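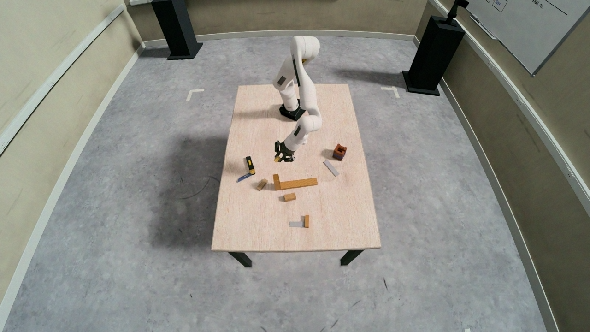
1/
Tuesday, and I am once again teaching a robot arm to pick up bits of wood. The arm doesn't exist. The wood doesn't exist. My sore wrist is going to the GP.

2/
For anyone new: I drive the simulated bench at Ridstead. I hold a controller, the arm copies my hand, the software writes down every wobble. Do that enough times and a model is meant to learn the job from me. I can't parallel park, so good luck to it.

3/
This week's target is 40 clean demos of "pick up the small piece, put it down somewhere sensible". Sensible is not defined. I asked. I got a thumbs up.

4/
The layout gets shuffled between runs. Folding tool, square-ish thing with a wooden handle, metal strip, blocks, the big L-shaped bit that's always where my elbow wants to go. I have started to have opinions about the L-shaped bit.

5/
Somebody put a whiteboard in the simulation. It has writing on it. We have a real whiteboard and it's been blank since July.

6/
Controller is a Kuneck, the old one with the springy trigger. Squeeze gently: nothing. Squeeze a bit more: nothing. Squeeze a hair past that and the block leaves for Jonirbridge.

7/
Zyanya Chávez does these in one smooth go, like pouring tea. Mine look like somebody trying to get a crisp out from behind a radiator. She says variety is good for the data. Kind woman.

8/
The hard part is depth. On a flat screen you think you're over the piece and you're a good thumb's width behind it. I've ended up watching the shadows more than the gripper. Come in on a slant, get the fingertips to the end of the yellow piece, stop, breathe out, THEN squeeze. 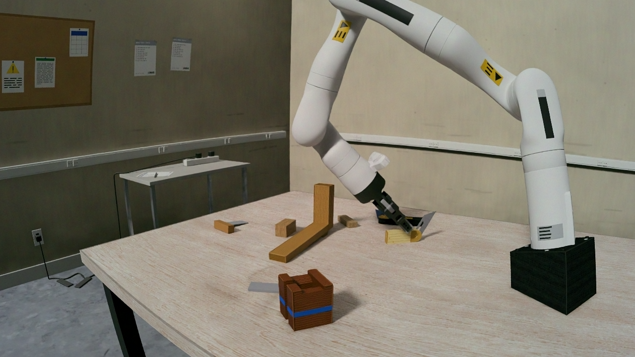

9/
Breathing out has done more for my success rate than the last 3 updates to Rallis, and I've said so in the feedback form. Twice.

10/
Also please, if you ever do this: don't pause halfway to think. The model learns the pause. We had one policy last spring that would stop dead over every block for 5 seconds, looking troubled. That was me wondering about lunch.

11/
Same goes for fiddling. I used to give each block a little pat after putting it down. Guess what the robot does now.

12/
Someone in the replies wants to know why we don't just do 1000 of them and be done. Lovely idea. Bring your own wrist.

13/
Running total is on a sticky note and I'm not sharing it. Back on after tea, Zyanya wants the controller first.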